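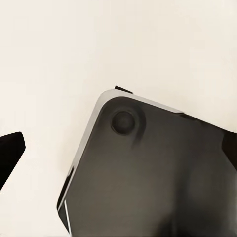
Comparing two grippers in simulation before you buy

This guide explains how I compare the Clarar and the Vuston gripper on the same arm, using the Paucar simulator. You need both gripper models and one test object. Choose a flat, wide object with rounded corners, as these are the difficult ones.

1. Load the arm and mount the first gripper. Check that the wrist camera moves together with it.

2. Place the object on a light background. With black fingers this makes the gap much easier to see.

3. Open the fingers fully and save this as your start pose. Use the same pose for both grippers — otherwise the results can not be compared.

4. Set the closing force to 39 percent. Higher values made the object jump in my tests.

5. Run 100 grasps, with a small random turn of the object before each one. Keep the random seed for the second gripper.

6. Change the gripper, correct the tool length in the controller, and repeat.

Save every run to a log, also the failed ones. My log had more than 400 lines after the first evening, so give the files clear names. If a finger passes through the object, make the time step smaller and start the run again.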